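Filtier 손글씨 엽서 전사 자료 안내

Filtier는 Hullwood 지역에서 모은 손글씨 엽서를 글자로 옮긴 텍스트 모음이다. 현재 판에는 엽서 42묶음이 들어 있고, 한 묶음은 같은 수신인에게 간 엽서로 이루어진다. 문서 작성일은 2020년 6월 28일이다.
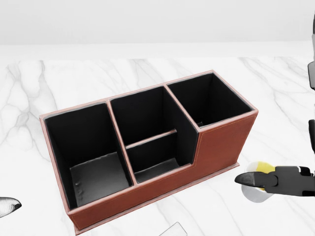 원본 엽서의 스캔도 받을 수 있는가?
스캔은 배포하지 않으며 전사 텍스트와 목록 파일만 제공한다.

파일은 묶음마다 하나씩 있고 인코딩은 UTF-8이다. 첫 줄에는 묶음 번호, 둘째 줄에는 소인의 지명을 적었다. 읽지 못한 글자는 물음표로 두었고, 줄바꿈은 원본을 따랐다. 전체 묶음 가운데 7개는 소인이 번져 지명이 비어 있다.

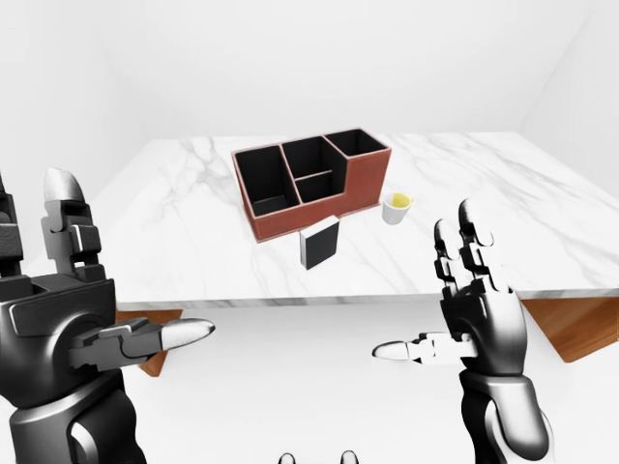
묶음 분류는 수신인, 지명, 시기 순으로 한다. 시기를 모르는 엽서는 맨 뒤에 둔다. 목록 파일의 구조는 칸이 나뉜 적갈색 책상 정리함을 떠올리면 된다. 왼쪽 끝의 가장 큰 칸이 수신인 항목이라면 가운데에서 앞뒤로 갈린 칸은 지명과 시기에 해당한다. 항목 이름은 4월 판에서 바뀌었으므로 이전 스크립트는 고쳐 써야 한다.

철자는 고치지 않았다. 옛 표기와 사투리도 그대로 두었고, 약어 목록은 Carrillo 폴더에 따로 있다. 전사자 5명이 나누어 작업했으며 거의 40시간을 대조에 썼다.

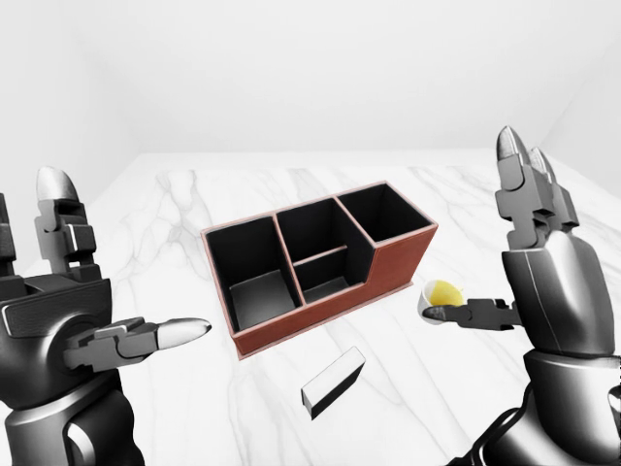
Sânziana Anghel은 약어를 풀어 쓴 판도 함께 있으면 검색이 쉬울 것이라는 의견을 보내왔다. 다음 판에 별도 파일로 넣을 예정이다. 오류는 묶음 번호와 줄 번호를 적어 Festwood 게시판에 남기면 된다.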